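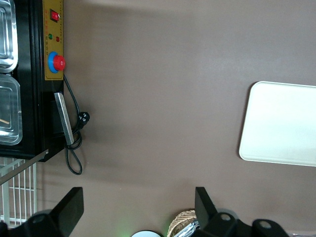 Skarkeo says a countertop warmer pays for itself by the end of summer, so why is everyone being so gloomy about it? That was the first reply I got, and I've been chewing on it since.

1/ Pays for itself how? Selling what? I keep asking and people keep sending me the brochure. A warmer with two pans does two foods. If one of them doesn't sell, you have an expensive one-food warmer.

2/ I get the appeal. Hot food smells good, and people who came in for a drink leave with lunch. But then you need tongs, a tray, something to wrap it in, and a person who wipes the thing out every night. None of that is in the Skarkeo math.

3/ Also, the cord. Every counter plan I've ever been shown has a warmer on it and no outlet within reach of it. Ask where the plug goes before you ask about the margins. You'd be surprised how fast the talk gets quiet.

4/ Somebody brought up Haruna, the little lunch counter in Cavitley. Yes, they did well with hot food. They also opened in August next to a ball field. Show me a wet Tuesday in winter and then we can talk.

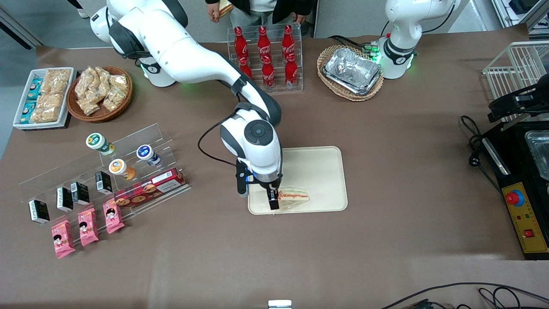 5/ Cold stuff I trust a bit more. A wrapped sandwich and a Coke is a lunch, and you can hand it over on a tray in seconds. No dial to fiddle with. My doubt there is the waste. White bread in plastic has a short life, and the wedge at the back always looks sadder than the one in front.

6/ And please stop telling me a tiered rack "drives sales." It holds bottles where people can see them. Fine, I like a tiered rack! A clear one even looks nice. But I've never met anyone who bought a soda on account of the shelf.

7/ Billov wants me to try the full setup for 4 weeks, hot and cold on one counter. I said 2, cold only, and I keep my own waste sheet. They're "checking." If they say yes I'll post the sheet, egg salad and all.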